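Shirts and Stripes: the Tramthorpe clothes table

Gallery page, August

The clothes table has been going since the spring, in the long room behind the Plesto hall. People bring shirts, blouses, children's uniforms and anything else that wants sorting, pressing, folding or a small repair, and take home whatever they can use. Ngaio Bright runs it and Ruby-Lee Waaka keeps the book.

By the end of August the book had 1479 garments in it. The biggest single delivery was 300 school shirts from Odport, which came in bags on a Bolger van and took four evenings to get through. Most were fine. We put 42 aside with missing buttons or split seams, and all but a few have now been mended.

How the sorting goes

Each garment is laid out flat, front up, with the sleeves pulled clear of the body. Collars and cuffs get looked at first. Then it is turned over and the back and the side seams are checked. Small marks are noted on a slip of paper and pinned to the hem.

Stripes are slower than plain cloth. A vertical stripe shows up a twisted seam or a crooked hem straight away, and it makes folding easier to judge: if the lines run straight down the folded piece, it has been done properly. Ngaio folds to the width of a sheet of A4. Ruby-Lee folds narrower. Either will do for the shelf, but please keep one pile the same way all through.

Tables

Round tables are good for two people talking and less good for shirts, as a sleeve will hang over wherever you put it. Start with the shoulders at the far side and let the hem come towards you. Small things such as socks and baby clothes are best done on the narrow bench by the window.

Chairs go back under the tables at the end of the evening, please. The hall has a dance class at nine the next morning and they like a clear floor.

What we need

Shirt buttons, white or clear, four holes if possible
Navy and pale blue thread
Wire hangers (no more wooden ones for now)
A second ironing board cover, standard size

We have plenty of curtains and cannot take any more before the autumn. Coats start again in October.

Pictures 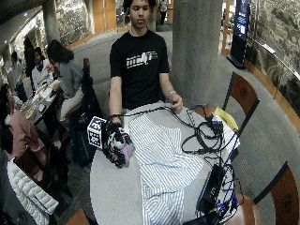
Striped shirts and tops have their own shelf, to the left of the door, sorted by size with the smallest at the bottom. Anything with a slip pinned to it should stay in the mending box until Ruby-Lee has entered it in the book. Doors open at half past six, and the kettle goes off at eight.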